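3.2 Collecting demonstrations

The sock data were gathered at the Mernmont site in June. Operators worked with a pair of hand-held grippers, one in each hand, and did the task directly on a tabletop. No robot arm was used at this stage. Each episode began with two socks on the table and ended when the operator put the folded pair down and let go of it. Operators were asked to work at a steady pace and to keep both grippers over the table for the whole episode.
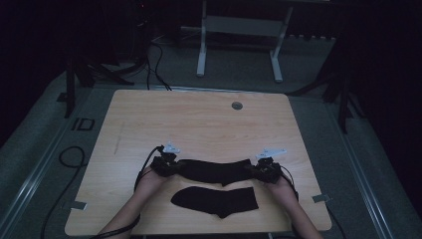

Figure 2. Handling a pair of black socks with two hand-held grippers.

We recorded 1,805 episodes in total. Of these, 97 were dropped in review, mostly for lost tracking on one gripper or a sock that fell to the floor. Dark socks gave the most trouble in labeling, as the cuff and the toe are hard to tell apart once the fabric is stretched. Labels were added in the Ponby tool by two people working separately, and a third settled the cases where they disagreed.

Each operator did 10 practice episodes, which are not part of the set. The first 900 usable episodes were used to train the Stulex baseline, and the rest were held back for the tests in Section 4.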